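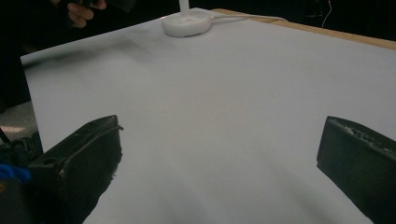

Who can get a free measles catch-up jab in the Dreltetti valley this spring?
Anyone aged 12 months or over who has no record of two doses, including adults of working age and people who have moved to the valley from elsewhere and have lost their papers.

The second part of that answer is what has kept the health centre in Trolari busy since March. Children are the easy part. They come through the schools, their parents get a letter, and a nurse can look up what they have had. Adults are harder to find and harder to check, and when the valley's first measles case in 8 years was confirmed in February, the patient was a man of 34.

He recovered at home. Two of his workmates caught it, and so did a baby in the flat below who was too young to have been vaccinated. The baby spent four nights in hospital. By the time the fourth case was confirmed the health service had decided to run a catch-up programme across the three towns, Trolari, Carora and Dinsa, and to keep it going until the end of May.

Lemlem Worku was asked to lead it. She has been a nurse for 19 years, most of them in Carora, and before this she ran the winter flu clinics. She expected the measles work to be much the same.

"Flu is one jab and you go home," she says. "With this, half the appointment is working out what the person had in 1991."

Records are the main problem. The valley's surgeries moved to computers at different times, and Dinsa was the last. When its old surgery closed, the paper cards were boxed and sent to a store in Trolari, where they were filed by year of registration. A person who registered as a baby, moved away and came back might have two cards or none. Staff began going through the boxes in the first week and found 1,847 adults registered in Dinsa with no measles dose written down anywhere.

Some of those people will have been vaccinated. Others will have had measles as children and be immune already. The programme does not try to sort one group from the other with blood tests, which cost more than the vaccine and take a week to come back. The rule is simple: if there is no record, offer the dose. An extra dose of MMR does no harm to someone who is already protected.

Not everybody can have it. The vaccine is live, so it is not given in pregnancy or to people whose immune systems are very weak, whether through illness or treatment. Anyone who has had a severe reaction to an earlier dose is also turned away, with a note to their doctor. Worku's team asks these questions twice, once when the appointment is booked and again in the chair.
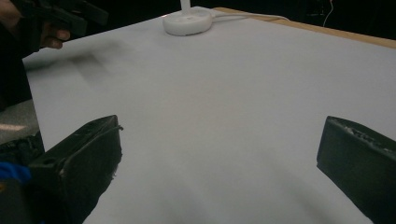
The first sessions were held on weekday mornings, and they were quiet. On one of them in Carora the team saw five people in three hours, two of whom had come about something else. The hours were changed after that. There is now a late session every Monday, from 4 p.m. until 8.30, and it takes more people than the other days put together. Shift workers from the packing plant tend to come at the end of it, in a group, still in their boots.

The team also started going out. It has been to the plant, to the bus depot and to the college in Trolari, where a session planned for two hours ran for five. The vaccine has to be kept between two and eight degrees, so each trip means a cool box and a thermometer that is read and written down every half hour. One box was lost in April when a lid was left unfastened on the drive to Dinsa. All the doses in it were thrown away and the session was put off by two days.

By the end of April, 659 adults had been given a first dose. That is fewer than the health service had hoped for. It had planned on a thousand by then, and the shortfall is almost all in Dinsa, which has the most people without records and the worst bus service. The Dinsa sessions were held at first in Carora, a 40-minute ride away with a change. They are now held in Dinsa itself, on two afternoons a week.

There has been less outright refusal than staff feared. Some people do say no. A few ask about autism, and are told that large studies over many years have found no link. More often people say they are too old for it, or that measles is something children get. Worku tends to tell them about the man in February, without giving his name, and how he was off work for three weeks.

The second dose is the next worry. It has to be given at least four weeks after the first, and adults often forget. People leave with the date of their second appointment on a card, and a text message goes out two days before. Of those who were due back in April, most came. The ones who did not are being rung up, mostly in the early evening.

No new case has been found in the valley since the middle of March. The programme will carry on through May regardless — the school holidays bring a lot of travel in and out, and measles is spreading in several of the places that people visit. What happens in June has not been settled. Worku would like to keep the Monday evening session and use it for other missed vaccines as well, tetanus above all. She has put in a request for two nurses and a clerk, and is waiting to hear back.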